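Talk notes: spinning for socks without nylon
Guild open day, Dradby, upstairs room
Two parts, then questions. Samples go round during part one, so remember to get them back!

START

Hello, thank you for coming up all those stairs. Hands up who has darned a sock this year. (Wait. Let them look at each other.) Lovely. Hands up who has thrown one away and felt bad about it. Same hands, I expect.

I've been spinning sock yarn with no nylon in it since September, and I'm still giddy about it. Going to show you what I made, what wore through, and what I'd spin again tomorrow.

FLEECE

Pass round bag 1 (Dorset Horn) and bag 2 (the Romney cross).

Say: we've got used to asking if a yarn is soft. For a heel I want to know if it's springy. Squash a handful, let go, watch it come back. The Dorset jumps! It's a bit crisp in the skein and I love it.

Don't get stuck on Merino. Somebody will ask. Short answer: it can work with a lot of twist, but mine pilled at the ball of the foot and I've gone off it.

The red dye lot came from the Grokar stall. Skeins on the front table, please handle them, they want to be squeezed.

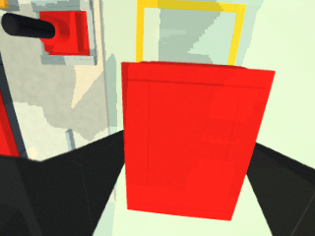 Red block between black gripper fingers.

TWIST

This is the bit I could talk about all day, so watch the clock.

Singles first. More twist than feels sensible, then a bit more. It will kink up on you and look like a telephone cord. Keep going. Ply it tighter than you'd ply for a jumper as well.

Three plies if you have the patience. Rounder yarn, and every strand takes its turn on the outside. My 2-ply pair is the one with the hole (hold up the hole).

The spindle I use is a Nostar, quite light, spins for ages. A wheel is quicker. Either is fine, and the twist is the same twist.

Mention blocking the skein: hot soak, good thwack on the side of the bath, hang with no weight on it. Do the thwack with the towel if there's time.

KNITTING IT UP

Needles down a size from what you'd pick by eye. Then swatch, and go down again if you can poke a fingertip through.

Heels: slipped stitch on the flap, carried on under the foot for 12 rows. Yazıcı pattern, the one with the squared-off toe, has this written in already and it's a cracking pattern. Copies at the back.

I logged wear on one pair all through the autumn, because I am that sort of person. 981 hours in boots and slippers before the first thin patch, which was under the big toe and nowhere near the heel. Nails! Cut your nails.

Yardage: the last batch came to 1,988 metres, spread over more evenings than I'd like to say. Enough for the pairs on the table with a nice fat ball left for mending.
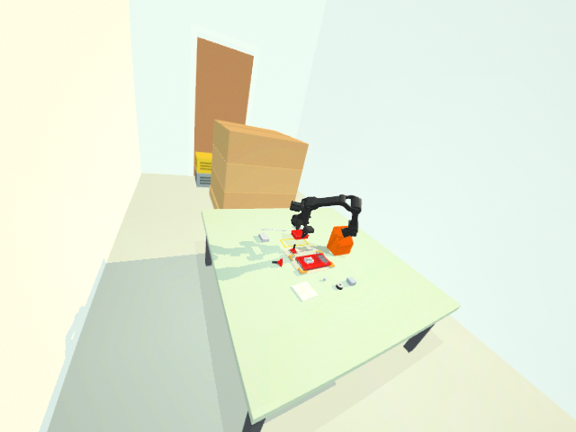 One of the Thursday spinners told me after the practice run that she still wouldn't give up nylon for a walking sock, and that she'd sooner have a pair that lasts ten winters than one she can put on the compost. Read that out as she said it and let the room have a go at it. I don't think she's wrong about walking socks. I do think she should try the Dorset.

QUESTIONS THEY MAY ASK

Mohair? Yes, a little, carded in. Strong as anything and takes dye beautifully.
Silk? Nice, slippery, dear.
Machine washing? Cool wool cycle for mine, no tumble dryer ever.

Collect bags 1 and 2. Spindles out for anyone who wants a go before tea.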